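Keeping a home music corner in good order

I moved my digital piano into the back bedroom two years ago, and the room has taught me more about dust, screws and humidity than I ever expected to know! What follows is everything I do to keep the instruments, the sheet music and the odds and ends in decent shape. Most of it costs next to nothing, and a good bit of it came from readers, so thank you, all of you.

Cleaning the keys

Use two cloths, one barely damp and one dry. Wring the damp one out until you can't squeeze another drop from it, then wipe each key from back to front, towards you. Going side to side pushes the muck down between the keys and you'll never see it again (until it sticks). A tiny drop of washing-up liquid in a bowl of warm water is plenty. Don't spray anything straight onto a keyboard, ever.

For the gaps, a soft make-up brush is brilliant. Mine is an old blusher brush and I love it to bits. Switch the piano off at the wall first or you'll be treating the house to a concert.

If you have real ivory or old wooden naturals, leave out the soap and ask a technician before trying anything cleverer. Saron Weldu wrote in about lemon juice on her grandmother's upright and the answer is please, please don't.

Squeaky stools and wobbly stands

A squeaky piano stool is nearly always a loose bolt. Turn it upside down on a towel, tighten everything by hand, then give each bolt another quarter turn with the key. If it still complains, rub a bit of candle wax on the thread of the height screw. I did mine in September and it hasn't made a peep since — wonderful stuff, candle wax.

Music stands droop when the friction washer has gone shiny. Take it out, rub both faces on fine sandpaper for a minute, put it back. Kedir Chala swaps his for rubber tap washers from the plumbing drawer, and he reckons they grip even better.

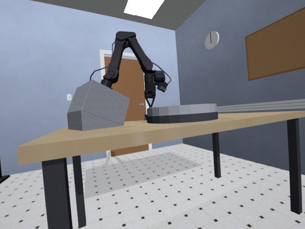
Clear the table before you start, and keep cables out of the way.

Taming the wires

Pedal lead, power lead, headphones, lamp… it all ends up in one great knot under the stool. I use strips of hook-and-loop tape, cut to the length of my finger, and I label both ends of every lead with masking tape and a biro. Do it once and you'll wonder how you lived without it!

Coil long leads in loose loops, over then under, so they fall out straight when you want them. Wrapping them tightly round your elbow puts a twist in the wire and it'll go crackly just where it joins the plug.

Sheet music

My pile had got to 1291 loose pages before I did anything sensible with it. I bought one box file for each kind of thing (hymns, duets, exercises, songs) and put the pieces in by composer. Bezawit Wubshet does hers by how hard they are, easy at the front, and I can see the appeal if you're teaching children.

Torn edges want proper archive tape. Ordinary sticky tape goes brown and brittle and takes the notes off with it. For pages that won't lie flat, put them under a few heavy books overnight, with clean paper either side.

Pencil marks lift beautifully with a ball of white bread. It sounds daft, but roll it gently and it takes up the graphite without roughing the paper. Brush every crumb away afterwards, as mice are very fond of Schubert.

Guitars, fiddles and anything wooden

Keep them off outside walls and well away from radiators. I have a cheap humidity gauge on the shelf and I'm happy when it reads 53. When the heating goes on and it drops, I stand a bowl of water in the corner furthest from the instruments and top it up when I do the plants.

Wipe the strings down after playing with an old cotton T-shirt, running it underneath as well as on top. They stay bright so much longer. Rosin dust on a fiddle comes off easily with a dry cloth on the same day, and is a proper pain once it's been there a month.

If a tuning peg slips, draw on it with an ordinary soft pencil where it meets the hole, then a dab of plain chalk. Push in slightly as you turn. Kiros Zeleke swears by chalk alone, so try that first if you like.

Next time I'll be having a go at re-felting a music box lid, and I can't wait. If you've done one, do tell me which glue you used.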